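Search this journal Enter keywords Go Advanced search

Print this article E-mail this article

3. The Interim Surface: Where Clothes Wait
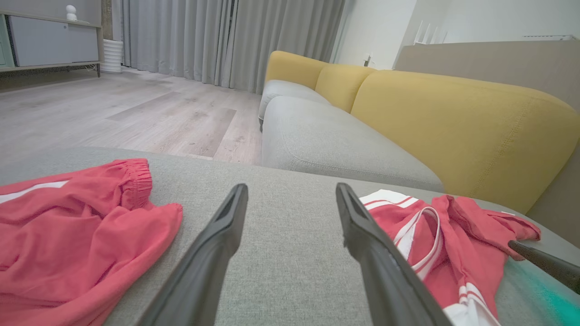 Figure 2. Red garments on a gray sofa cushion.

The literature on household laundry has been generous to the machine and stingy to the chair. We have good accounts of how washing moved indoors, how the weekly wash became the daily one, and how the dryer rearranged the afternoon. We have much less on what happens to a shirt between the moment it stops being laundry and the moment it starts being wardrobe. In our interviews this interval lasted anywhere from the length of a phone call to most of May. It deserves a section, and this is the section.

We call the place where clothes spend this time the interim surface. The term was proposed by the second author (Dalgleish) over the objections of the first (Arroyo), who preferred "the pile" and still does. We kept the longer term for two reasons. A pile is a shape, and several of our households kept their waiting clothes in no shape at all. And reviewers of an earlier draft told us that "the pile" sounded unserious, a charge we accept while noting that the reviewers all seemed to know which pile we meant.

3.1 Setting and material

Fieldwork took place in two towns. Flultholm is a former ferry town with narrow row houses, steep stairs, and very little closet space. Stindau, up the valley, was built out a good deal later, and its houses have what the real estate listings call a utility area. We chose the pair in the belief that more storage would mean fewer clothes in the living room. This belief did not survive the first weeks of visits, and we would like to thank the Stindau households for being so polite about it.

Thirty households kept a diary of where clean clothes were put down and when they were picked up again. Together they made 2,941 entries. We followed the diaries with home interviews, usually at the kitchen table, during which we were offered a great deal of cake and one opportunity to fold. Entries were coded by surface, by stated reason, and by tone. The last of these was not in the original plan. It became necessary after a diarist in Flultholm began writing her entries as letters to her husband, who was also keeping the diary, in the same notebook, directly underneath.

Diaries have well-known limits. People who write down where they put the towels tend to think about where they put the towels, and may put them somewhere better. Several participants reported a burst of virtue in the opening days, followed by a return to form that they described with some relief. We excluded the burst from the analysis. Readers who want it back can find it in the appendix, where it makes for uplifting reading.

3.2 The sofa as first among equals

Beds, chair backs, stair rails, ironing boards, and the tops of the machines themselves all appear in the diaries, but the sofa holds a special place. It is wide, it is soft, it is on the way to somewhere, and it faces the television. Earlier writers on domestic order have tended to treat clothing on the sofa as a lapse, a thing that has gone wrong on the road to the drawer. Our participants did not talk about it that way. They spoke of the sofa as a stage in the process, and some were quite firm about its rules.

One Stindau household, for instance, put shirts on the left and everything else on the right, and a visitor who sat down was expected to know this. Another allowed clothing on the cushions but never on the arms, the arms being "for people." A father of two explained that sports clothes could stay on the sofa until the next practice, at which point they had technically never been put away late. We were unable to find a flaw in this. Figure 2 shows the kind of load the diaries mention most: a small one, left unfolded on a seat cushion, of a size that would take very little time to deal with. Small loads waited longer than big ones. A full basket is an event and gets treated as such, while two or three things on a cushion do not reach the level of a task.

We call this the threshold effect, and it shows up in both towns. Asked when a load became big enough to fold, participants gave answers that had little to do with the clothes. It was big enough when someone was coming over. It was big enough when the person asking for a clean sock had asked twice. In the case of one retired teacher, it was big enough when the cat could no longer be seen. The trigger was nearly always social, even where the only society on hand was a cat.

3.3 Who moves the clothes

It will surprise no reader of the earlier literature that the work was unevenly shared. What we can add is some detail on how the unevenness is kept going. Adults in the same home frequently agreed on who folded and disagreed on who moved. Moving is the shifting of a waiting load from one surface to another without any change in its condition: off the sofa so that somebody can sit, onto the bed so that it will be seen, off the bed so that somebody can sleep. It is effort, sometimes a lot of it, and it leaves nothing to show. One load in Flultholm was moved 111 times before it reached a drawer. By then one of the children had outgrown part of it.

People who moved clothes thought of themselves as helping. People who folded them did not always share this view. "He carries it upstairs," one woman told us, "and then he carries it back down, and then he's tired." Her husband, interviewed separately, used nearly the same words and meant them as praise. We do not think either of them was being unfair. Moving and folding are recorded in different ledgers, and the household argument is often about the exchange rate.

Children complicated the picture without improving it. From the age at which they could reach the sofa, they treated the waiting load as a second wardrobe, and a better one, being closer. Teenagers in particular got dressed straight from the interim surface and saw no reason for the drawer to be involved. If the purpose of putting clothes away is to be able to find them, a fifteen-year-old who finds everything on the couch has a reasonable case. His mother did not think so, and her diary entry for that evening was coded under "tone."

3.4 Furniture that tries to help

Three products came up often enough to discuss. The Tosh is a slatted bench sold in both towns as a hallway seat, on which no participant reported ever having sat. The Grekholm is a tall open rack meant for clothes "between wears," a phrase we wish we had thought of. The remaining product was a plain lidded basket, brand unknown, present in nearly every home and usually serving as a table.

The Grekholm is the interesting case. It was bought to take the load off the sofa, and for a short time it did. Then it filled. Once full, it stopped being seen as a place where clothes waited and became a place where clothes lived, and the sofa went back to its old job. Owners did not regret the purchase. They said the rack had been very useful, and when asked for what, they pointed to the coats on it. We suspect that a surface set aside for waiting soon loses its ability to hold anything that is waiting. A sofa works because it is needed for something else, and every evening somebody wants it back.

This has some bearing on design advice of the "a home for everything" type. The advice assumes that clothes in the open have no home. In our diaries they had one, widely known and consistently used, and it had cushions. Adding a further home did not empty the first.

3.5 Some cautions

Our sample leans toward households willing to discuss their laundry with strangers, and it is possible that the unwilling ones fold promptly, or have more to hide. We had few people living alone, and those we had were hard to code. Without anyone to move the clothes for, they did not move them, and their diaries are short. One consists mainly of the word "same."

We also did not measure wrinkles. A reader of the earlier draft suggested that we should, and provided a scale. The scale was sound, but using it would have meant handling participants' clothes, and the ethics board had views. Stated concern about wrinkles is reported in Section 4, along with the ironing data, of which there is very little.

Finally, both authors keep interim surfaces of their own. Dalgleish uses a chair. Arroyo has asked that hers be left out of the analysis, and it has been moved to the guest room.

Print this article E-mail this article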